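Doucette Hospitality Program
Serving and Pantry Work, Unit 6
Trays, mugs and bright metal
Handout, revised December 4, 2024

Read this before the practical session. Bring it with you, since the steps are not repeated on the board. Unit 5 (glassware) used the same cleaning station, and anything said there about changing the water still applies.

1. What the unit covers

Unit 6 is about the small pantry: a counter, a few trays, everyday mugs, and whatever polished metal is fixed or standing near them. Most of the work is setting up for a tray service and clearing it again. It's graded on the condition of the surfaces and on the layout of the tray.

The practical is worth 100 points. Surfaces account for 29 of them, tray layout and carrying for the rest. A total of 82 or higher counts as a pass with credit at both the Doucette and Aser sites. Students who took Units 1 to 5 at Aser should note that the counter here is deeper than the one they are used to, and the trays are larger.

2. Serving trays

2.1 Types in use

We stock flat trays with a low rim and deep trays with hand holes. The flat ones are for carrying and presenting. The deep ones are for clearing only and should not go out to a guest.

A low rim stops a mug from sliding off if the tray tips slightly. It does nothing for a tall or top-heavy item. If you need to carry a full pitcher, carry it by itself in your hand.

2.2 Pale trays

A white or off-white tray shows everything. Crumbs, tea drips, a gray smear from a metal pan, a single speck of pepper - all of it is visible from across the room. Matte trays are harder than glossy ones in this respect. A glossy tray can be wiped and buffed, but a matte surface tends to hold a faint mark in its texture and needs a second wipe with clean water.

Check a pale tray twice, once from straight above and once from low down at the near edge, looking toward the light. Marks that don't show from above often show from the side. The places most often missed are the inside of the corners and the line where the floor of the tray meets the rim.

2.3 Printed trays

Many trays have a name, a pattern or a drawing printed on them. Treat the print as the weakest part of the surface. Use a soft cloth, never the rough side of a sponge, and wipe across the whole print in one direction. Don't scrub at one letter. If a dark spot sits close to a printed design, look carefully before you work on it. It may be part of the design, and students have spent several minutes trying to remove a dot that was printed there.

A printed tray has a right way up. When it's set down for a guest, the writing should read correctly from the guest's side. When the tray is stored in a rack, the print faces in the same direction as the others.

2.4 Laying out

Start with an empty, dry tray. Put the heaviest item near the middle and a little toward your body. Mugs go on with the handles turned to the side the guest will reach from. If you don't know which hand the guest uses, turn the handles to the right and leave enough room for the mug to be turned.

Do not cover the whole floor of the tray. Leave a clear strip along the near edge for your thumbs. If the tray has a drawing on it, you may cover it. Guests like to find it when they pick up the mug, but this is a matter of taste and is not graded.

3. Mugs

3.1 Color

Solid-color mugs are kept in pairs at the Doucette pantry. Two mugs of the same shape in different colors make it easy to keep one drink with milk and one without apart on the same tray. Say the color to the guest when you serve: "The blue one is the decaf." Write the colors on the order slip as well, in the left margin.

3.2 Checking

Run a clean finger around the rim before a mug goes on the tray. Chips on a bright glaze are easy to see, but chips on the underside of a flared rim are not, and those are the ones a guest will feel. Look inside for a tea ring. Look at the foot, too. A rough foot will scratch a printed tray, and a wet foot will leave a ring on it.

Mugs that fail go into the tub under the sink. They don't go back on the shelf with a note.

3.3 Standing mugs on the counter

Leave a gap between mugs so that you can pick one up without touching the other. Stand them behind the tray while you lay it out. If they are in front, you will reach over them and sooner or later put a sleeve in one. Handles can point any way at this stage as long as no handle hangs over the counter edge.

4. Counters

Stone counters in gray or speckled patterns hide crumbs, which is the opposite problem from the pale tray. A speckled counter that looks clean may not be. Wipe it with the flat of your hand under the cloth and feel for grit. Grit under a tray will scratch both, and it will make the tray rock.

Use the neutral cleaner only. Vinegar and lemon are not allowed on stone at any of our sites. Mix the cleaner in the marked jug, 2000 ml of water to one capful, and make a new batch at the start of each session. The Skavotau kitchen uses a ready-mixed bottle with a blue cap. If you have that bottle, do not dilute it again.

Dry the counter before the tray goes down. Lift the tray when you move it. Do not push it.

5. Bright metal

Chrome and other polished metal come up in the pantry as rails, stands, rods, faucet parts and the legs of racks. The cleaning is the same for all of them.

5.1 Smooth sections

Wipe from the top down with a damp cloth, then dry from the top down with a second cloth. On an upright rod, wrap the cloth most of the way around and pull it down in one pass. Dabbing leaves patches. Water left at the bottom of a rod dries into a ring there, so finish with a fold of dry cloth at the base.

Fingerprints on chrome are greasy. Water alone will move them around. Use a little of the neutral cleaner on the cloth, never sprayed straight onto the metal.

5.2 Textured sections

Some rods have a section with a fine checkered cut in it, called knurling. It gives the fingers something to hold. Grease and cleaner residue settle into the cuts, and a flat cloth slides over them. Use the soft brush from the Clavik kit, dampened, and brush around the rod first and then along it. Rinse the brush and go over it again. Dry with a cloth pressed in and turned.

5.3 Judging the result

Polished metal is difficult to judge because it shows reflections of everything near it. A dark band along a rod is usually a dark object reflected in it, and a white streak is usually a lamp or a window. Move your head to one side. A reflection shifts when you move and a smear stays put. Bright glare can hide a smear completely, so check each rod from at least two positions before you call it done.

The same rod will look different against a dark wall and a pale one. Don't compare your work with a neighbor's unless both are standing in the same light.

6. Surfaces to compare

Polished rods against a pale background first, then a matte tray on speckled stone.

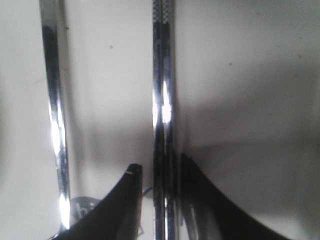
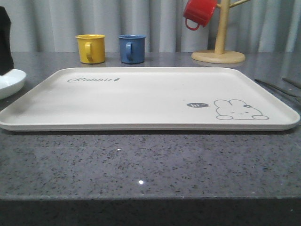

7. Order of work in the practical

You will be given a counter section, one flat tray, two mugs and one piece of bright metal. Work in this order.

Wash your hands and put on a clean apron.
Mix the cleaner and label the jug with the time.
Clean the metal first. Drips from it will fall on the counter, and you don't want to do the counter twice.
Clean and dry the counter.
Check the mugs and set them at the back.
Clean the tray, dry it, and check it from above and from the side.
Lay out the tray for the order you are given.
Carry it to the table by the door, set it down with any writing facing the guest's chair, and step back.
Clear the tray, return everything to its place and hang up the cloths.

You can ask for a new cloth at any point without losing points. Using the metal cloth on the tray does lose points, and so does setting a wet tray on a dry counter.

8. Carrying

Hold a large tray by the two short sides with the thumbs on top of the rim and the fingers spread underneath. Keep your elbows close to your body. Look at where you are walking and glance at the tray only when you stop. Fill mugs to a finger's width below the rim for carrying, lower if the mug is wide at the top.

When you set the tray down, put the near edge on the table first, then lower the far edge. Slide your fingers out from one side at a time. Practice this with water before the session. Cold water is fine.

9. Reading and preparation

Read the pages on stone and metal in the Clavik kit booklet. Skip the part on silver, which belongs to the June unit.

At home, clean one upright metal item and one pale tray or large plate. For each, write down where you found a mark on the second check that you had missed on the first. Half a page is enough. Hand it in at the start of the practical, with your site (Doucette, Aser or Skavotau) at the top.

Apron strings are to be tied at the back this time.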